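Pollinum appointed to managed services agreement with Minhas
Jan 25, 2023

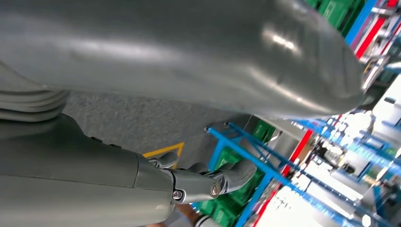 Information technology services provider Pollinum has signed a 36-month agreement with Minhas to manage the company's service desk, cloud hosting and end-user computing. The agreement follows a competitive tender that closed in December and replaces separate contracts previously held by several suppliers. Minhas will keep its enterprise architecture and procurement functions in-house. Under the new arrangement, a single asset register will record every item that connects to the corporate network, from office laptops to label printers, and each entry will name the business unit accountable for the item. Software updates and access permissions will be tracked against the same register.

Pollinum will deliver the services from its operations centre in Nurkcombe, where a team of 30 will be assigned to the account. Recruitment for the remaining positions has begun and includes roles in network engineering, identity management and service reporting. Staff currently employed on the Minhas service desk have been offered transfers on existing terms and conditions, with accrued leave and length of service recognised.

"Minhas asked for clear lines of responsibility and for reporting that its own managers could read without a glossary," said Kaja Hunt, Managing Director of Pollinum. "We have organised the account team accordingly, and I thank both procurement teams for the care they took over the service schedules."

The transition will take place in two stages. The first covers the service desk and the migration of 930 user accounts to a new identity platform, together with the introduction of multi-factor authentication for all employees and contractors. The second covers hosting, backup and disaster recovery. Payroll and finance systems will be moved outside month-end processing periods, and the existing hosting arrangements will stay in place until Minhas has formally accepted the results of recovery testing.

Naveed Sethi, Chief Information Officer of Minhas, said the company had placed particular weight on data residency and on the handling of security incidents.

"Our customers expect their information to be stored and administered in this country, and the agreement requires it," Mr Sethi said. "It also sets out who must be notified when an incident occurs, in what order and within what time. Those provisions were negotiated line by line."

Service levels will be reviewed quarterly by a joint governance board chaired by Mr Sethi. Ghazala Hashmi has been appointed Service Delivery Director for the account and will represent Pollinum on the board. Afia Abubakari will lead the transition program and will report to both organisations until the second stage is complete. Ms Abubakari previously managed the consolidation of retail and warehouse systems at Reltisport, also a Pollinum client.

Employees of Minhas do not need to take any action at present. Existing service desk telephone numbers and email addresses will continue to operate during the transition, and open requests will be carried across with their original reference numbers. Instructions on enrolling in the new authentication service will be issued to each business unit before its scheduled migration — printed copies will be available at sites where staff do not have a company email account.

The financial terms of the agreement have not been disclosed. The contract includes an option to extend by mutual consent.

Media enquiries should be directed to Beat Trummer, Corporate Affairs, Pollinum.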